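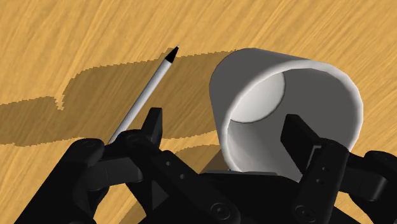

The Mistley is a desk oil for people who have started to notice their desk. It goes on with a rag, smells faintly of oranges for an evening, and leaves the wood looking like wood. A light orange top with fine streaks of grain, the kind you would lay a white pen on and then admire for longer than the pen deserves, is what we had in mind when we mixed it. Dark tops are welcome too - they just take a second coat and a little patience.

One can covers two average desks, or one desk and everything you spill it on. Order no. 3265 is the small can, 3401 the large. The large has a better lid. We have been meaning to fix the other one. 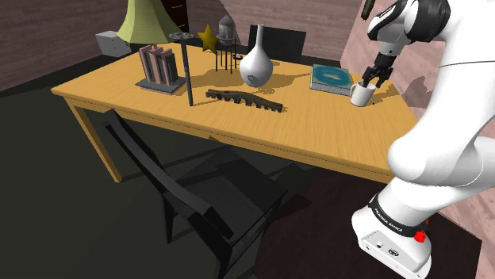 Flostwood Surface Care Department

Wipe the top clean, put on a thin coat, wait 52 minutes and rub off whatever is left. Vibeke Þórarinsdóttir timed this and will not hear of an hour. Keep mugs off it overnight. After that a mug is fine, though a coaster would be a kindness.

Not for use over varnish, where it will sit on top and sulk. For varnished tables see Traser, our polish, or Lund, our stripper, depending on how you feel about the varnish.

Lay used rags flat outdoors to dry - oily rags in a heap can catch fire, and we have no joke for that.

Trade orders: ask for Qusai Majali. Large cans back in stock in October.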